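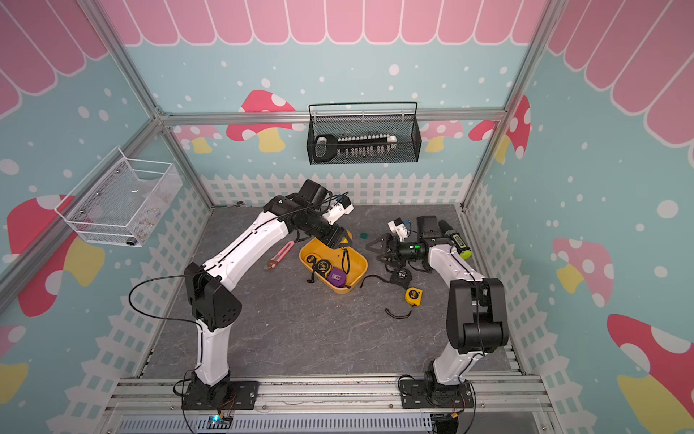
Filling the tank before the cold comes

August 22, 2024
Posted by Nélida Arancibia

We live four miles past the last gas main, which I mention to people more often than I need to, and so every house on our lane keeps warm on heating oil. Ours sits behind the shed in a green tank that was there when we bought the place. For years I gave it no thought at all from April until the first morning I could see my breath in the kitchen, and then I would ring up in a panic along with everybody else in the valley and pay whatever I was told.

This year I have been good. I have been so good, in fact, that I've become a bit of a bore about it, and my sister has asked me to please write it all down somewhere instead of telling her over the phone. So settle in!

It began with a letter from Premance, who have delivered our oil since before we moved in. The letter said they were changing how they price things. Up to now you rang, they gave you a price per litre, and that price held until the lorry came, even if it took a fortnight. From October the price will be the one on the day of delivery, unless you pay a little extra to fix it. I read it twice at the table and then once more out loud to the dog, who was no help. I don't think it's unfair exactly. They buy their fuel on a market that hops about every morning, and I can see why they'd rather not carry the risk of it for my sake. But it did make me realise I had no idea what I'd been paying for all this time, or why it was one thing in spring and quite another at Christmas.

I asked Tâm Đặng, who lives in the end house and used to work in the office at a fuel depot on the coast. She came over with a bag of runner beans (we are drowning in beans, but you can't say no) and stayed until the light went. What she told me, as best I can repeat it, was that heating oil follows crude, but it follows it like a child trailing behind its mother in a shop. It wanders off. It stops to look at things. If the refineries are shut for repairs, or if there's a lot of call for diesel, which comes out of much the same part of the barrel, then heating oil can go up while crude is sitting perfectly still. And then there's the weather, and the lorries, and the plain fact that a whole valley wants filling in the same week.

"They've only so many drivers," she said. I had pictured some great machine setting the price, and there probably is one of those too, but part of it is down to how many people are available to drive a tanker up a wet hill.

So I decided to buy in August. Our tank holds 2000 litres when it's full to the top, though you never fill it quite to the top, and the old float gauge said we had a bit less than a quarter left. I say "said". Tâm looked at it and tapped it with a bean and it dropped. After that we used a stick, a long bit of dowel with a mark on it, and I have to say I trust the stick a great deal more.

Next came the question of buying together. Sena Amegashie, across the field, had heard of people clubbing up to order as a lane, so that the lorry makes one trip and everybody gets a better rate. We'd talked about it every winter and never done a thing, mostly through shyness, I think. It feels oddly personal, asking your neighbours how much oil they've got left! But Sena is not shy. She went round on a bicycle one evening and came back with three households besides her own and mine, and between us we wanted well over the 3000 litres that Premance ask for before they'll give the group price.

I'd love to say the saving was enormous. It was £192 on our share compared with what I paid last winter, and I know that part of that is simply that it's August and prices are softer. I can't tell you how much is the season and how much is the clubbing together, and Tâm says I never will, so I've stopped trying to work it out on the backs of envelopes. It's going in the jar for a new gauge.

There was some disagreement, I should add, because it wasn't all beans and bicycles. Sang Trình, who has the house with the blue gate, thinks we should have waited. He reads the oil news over his breakfast and he's convinced the price will slip again in the autumn. He may well be right. He put in for half a tank and is keeping the other half of his money back to see, and I've promised not to crow if it goes up, provided he doesn't crow if it goes down. We shook on it. I give it until the first frost.

The lorry came at ten past seven in the morning, when I was still in my dressing gown. The driver was very patient about our gateway, which has a bend in it that was clearly laid out for a pony. He ran the hose down past the compost, had a look at the tank, and told me that the vent cap was cracked and that rain would be getting in. Water in the bottom of an oil tank is a bad business, apparently — it rusts a steel one from the inside, and if it reaches the boiler on a freezing night the whole thing sulks and stops. I had no idea. I've ordered a new cap and in the meantime there's a flowerpot tied over it with string, leaving room for the air to get in, and I'm told this will do for a week or so but no longer.

I kept the delivery ticket, and I've started a little notebook for the tickets, with the date, the litres and the price. I found 2 old ones in the dresser drawer and stuck those in as well. It already looks much more organised than I am.

We have talked about doing without oil altogether, I should say, before anybody writes in. A man came to look at the house for a heat pump in the spring and was very nice about the walls. They're thick stone with nothing in them, and he thought we'd want to see to the loft and the windows first, and I expect he's right. We'll do the loft next year if the money stretches. Until then it's the green tank and the stick.

Sihan Fan asked in the comments last time whether the boiler ever got its service, and yes, it did, with a new nozzle and a good clean. It lights now with a soft sort of whump where it used to bang. I'll write about the chimney liner another day, once I've got over the quote.

Contact Nélida | © Nélida Arancibia, all rights reserved | Back to top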